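Tidying tips I brought home from the Sondero open day

Posted Apr 11, 2025

Regular readers will know I can't walk past an open door without putting my head round it, and when my friend Huguette Picard rang to say that Sondero were letting the public in to see how they teach their robots to tidy up, I had my coat on before she'd finished the sentence. I went expecting to be baffled by computers and came away with two pages of notes about snack drawers (and a very nice cheese scone, but I'll get to that).

Sondero have their workshop out on the Drudby road, up a flight of stairs. Huguette and I were met by Huguette Hamel, and yes, two Huguettes in one afternoon, which caused a good deal of merriment and meant I had to call them both by their surnames all day like a schoolmistress. Hamel runs the sorting work. She told us that before a robot can put a bag of sweets away, a person has to do the job over and over with grippers in their hands, so that the machine has something to learn from. One job was put down on the timetable for 334 goes. I thought of my own two boys and how many times I've shown them where the crisps live, and felt a good deal better about it.

We were allowed a turn, and what struck me was how much a gripper shows up your bad habits. With fingers you can fumble a packet, squash it, turn it over and shove it in sideways, and you never notice you've done it. With a pair of jaws you have to decide where you're going to take hold and where the thing is going to end up. I've been sorting my cupboards that way ever since, so here are the tips I wrote down, with a few of my own mixed in.

Clear a landing place first. Hamel's rule is that nothing gets picked up until there's an empty spot waiting for it. I used to empty the whole shelf on to the worktop and then wonder where it was all going to go. Now I wipe out one compartment, fill it, and move on to the next.

Use a tray with low walls. Deep baskets look lovely, but everything small sinks to the bottom and stays there until November. A shallow divided tray lets you see the lot. Mine is a cheap white one meant for cutlery, and it slides straight into the drawer under the kettle.

Take hold of the body of the packet. If you pinch a foil wrapper by its crimped end it swings about, and sooner or later it tears. Come at it across the middle, gently. This goes for stock cubes, yeast sachets and those little packets of jelly crystals as well.

Stand the small things up. Anything short and foil-wrapped takes less room on its end, and you can get three in where you had one lying down. Long bars are better flat, all facing the same way, with the name upwards.

Don't overlap. I was terribly guilty of this! Two packets lying across each other will come out together every time, and one of them ends up on the floor.

Work with both hands, but give them different jobs. I was all for grabbing with the pair of them at once, and got in a dreadful tangle. Let one hand hold while the other waits, open and ready.

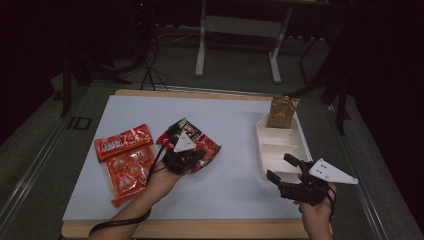

Grippers at work on the snack board, with the divided tray over to the right.

Put a border round your work. The boards at Sondero have a light wooden edge, and I've copied the idea at home with an old tea tray. Lentils and loose raisins no longer roll off behind the cooker, and when the telephone goes I can lift the whole job out of the way.

Give it 28 minutes and stop. That's my own rule and nothing to do with robots. I set the timer for 30, spend the first two looking for my glasses, and whatever isn't done by the bell waits till tomorrow.

For those who asked after my last post, the shelf liner is the Ukex one, and I buy it in the 100 cm width and cut it down with the kitchen scissors. The scones came from Jasińska, the bakery on the corner as you leave Drudby, and they do sell out by two, so go before the visit and eat yours in the car as we did. Huguette (Picard, that is) has promised me her recipe for something close to them, and I'll put it up here as soon as she's found it.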